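Community Help > Kitchen & Laundry > Benches and Drying

Drying rack straight on a timber table?

No room beside my sink, so I want to keep a wire dish rack on a pale timber table full time. The shop reckons it's fine if the table is oiled. I have my doubts. Anyone done it for more than a week?

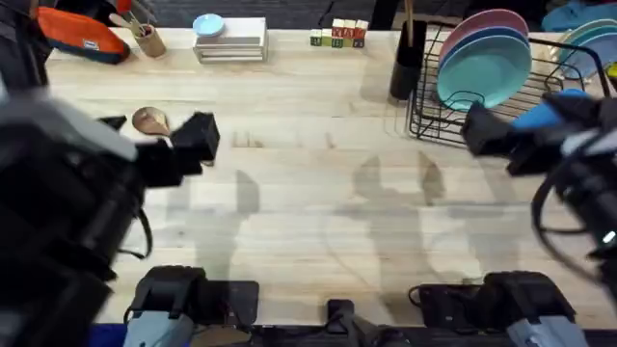

Pale planks, rack up the back.

Posted by Surer

Can't see why you'd risk it. Shops say "oiled" as if that settles everything. I had a rack on timber for 8 months and ended up with grey rings under two of the feet, and sanding them out took an arvo and a lot of swearing. Put a tray under it. A proper one with a lip — the felt pads are a waste of money.

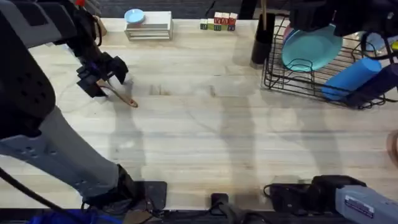 Wooden utensils are the bigger worry, if you ask me. People wash a spatula, lay it down wherever there's a gap, and the water runs off the end into the grain. A tall holder like the black one next to the rack, with a handle sticking up out of it, at least keeps the mess to one spot, though I'd want to know it had holes in the bottom before I trusted it.

Posted by Tekeo

Depends on the oil. Mine's fine. Over 2 years now.

Posted by Cáceres

"Mine's fine" isn't much to go on, is it? What oil, and how often do you redo it? I'd also go easy on what gets parked in the rack. Plates drain properly if they stand on edge with a bit of air between them.

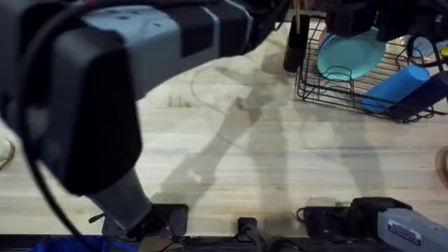

Page last changed: May, 4:40 pm

One teal plate upright at the front is no trouble to any table. Pile cylinders and odds and ends in behind it and I'd expect the drips to go wherever they like. Try it with a tea towel underneath for a few days and see where the damp patches turn up before you believe the shop, or any of us.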